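## Poltura handheld gripper – demonstration visits

The Poltura is a two-finger gripper held in the hand and used to record tasks for robot training. You can try it at our Durham workshop before ordering. Visits start at 11 am, last 2 hours and are led by Abdelilah El Idrissi.
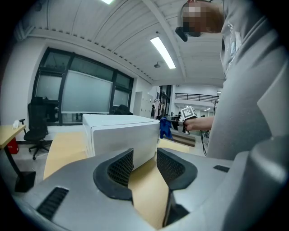
*Cloth handling with a handheld gripper, Durham.*

Each visitor gets time with the tool at the bench – bring your own objects if you like, up to 3 kg. Finger pads are sold separately (part 63). The next visits are in February, with places for two people per firm. Book through Peixoto, our sales office.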